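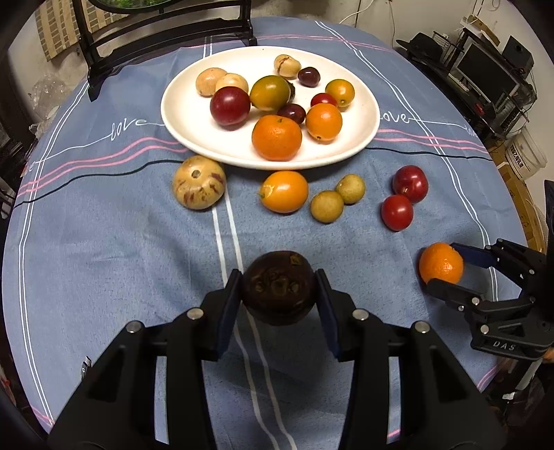
第1页:两只夹爪同时干活,一只夹着深褐色的圆果子,另一只伸向右边的橘子。

(开场,别站讲台后面,话筒拿手里)

大家好,我是 Gyu-bin Yeo,在 Plelcombe 做数据采集。今天讲的题目叫“怎么教机器收一盘水果”,听着像幼儿园手工课,其实我们折腾了好一阵子!先问一句,在座的有谁自己录过示教数据?举个手我看看。好,录过的人待会儿应该会笑得比较苦。

先说任务本身。桌上有一个盘子,盘里盘外都有水果,采集员手持夹爪,一次夹一个,放进盘子或者从盘子里拿出来。规则就这么一句话。我们内部管这套任务叫 Jondalis,名字是开会的时候随口起的,后来写进了文件夹路径,就再也改不掉了(停一下,等笑)。

为什么挑水果?我自己的理由特别朴素:便宜,楼下就能买,而且长得谁也不像谁。方块积木我们也录过,Ham 那一批全是积木,模型学得飞快,一换成番茄就傻眼,爪子合得太早,经常把果子推着走。所以到了 Adberg 这一批,我就想,干脆把软的硬的、大的小的、光溜的粗糙的全混在一桌上。

(翻到任务设置那页,讲慢一点)

到目前为止,Adberg 这批一共录了1,020条,能用的先按下不表,后面专门讲。每条从夹爪张开、悬在桌面上方开始,到松手、抬起来结束。中间不许停下来想!这个我跟采集员说过很多遍,你一犹豫,模型就学会犹豫,它会在果子上方晃来晃去,看着特别像在挑西瓜。

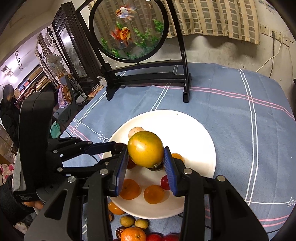
再说“夹哪儿”的问题。圆的东西最麻烦,两片指垫一定要落在最宽的那一圈上,偏高一点,果子往下掉,偏低一点,它往上蹦。我们一开始没规定,每个人有每个人的手法,有人喜欢斜着进,有人喜欢从正上方下去。后来我把手法定成4种,采集员开录前抽一种,整条都用它。多样性还在,但乱七八糟的动作少了很多。

有同事问过我,为什么不干脆只留一种最标准的。我试过啊!模型在空桌子上表现漂亮极了,旁边一挤就不会绕,非要从老地方进去,把邻居碰得满桌滚。所以挤的情况必须录,而且要多录。

(这里可以喝口水)

讲讲挑剩下的。我自己一条一条看过,淘汰了大约466条。听着吓人,我第一次算出来也吓一跳。里面最多的一类是夹着了又滑掉,采集员顺手用另一只手扶了一下。人觉得没什么,可模型没有那只手呀!第二类是标注写错,文字说“拿起李子”,手里拿的是番茄,两个都红,又挨得近,录到下午眼睛就花了。

还有一类我到现在都拿不准,就是碰到了别的果子但任务完成了。删还是留?我们吵过。现在的做法是留下,另外打一个标签,训练的时候再决定用不用。欢迎会后来骂我。

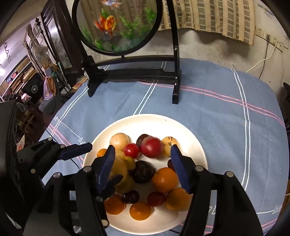
第3页:手指探进果堆,左指压在一簇黄色果子前面,右指垂在橙色果子旁边。

这种堆起来的盘子,我想多讲两句,因为问的人最多。果子一堆,就有前后遮挡,后排的只露个顶,手指伸下去的时候自己还会再挡一块。采集员是有经验的,知道后面有东西,模型只能靠看到的那一点点。我们的办法很土:同一堆果子,换着站位录5遍,每一遍目标不变。录的人会烦,我也烦,七月那阵子烦得最厉害,但后来查错的时候真的省事,一眼就能看出是位置的问题还是手法的问题。

桌布也有人问,说花纹和字会不会干扰。我的态度是别换成纯色,谁家桌子是纯色的呀?格子、字母、背景里的柜子和风扇,都让它们待着。你要真担心,就多找几个房间,别去收拾房间。

(提问前最后一页,念清单就行,别展开)

想回去自己试的朋友,我的建议:先录一小批,当天就看,别攒着;标注的词提前定好,橘子就是橘子,别一会儿橘子一会儿柑;采集员累了就换人,手抖是看得出来的。

采集手册的链接在最后一页,写得比较啰嗦,凑合看。好,提问吧,前排那位先来。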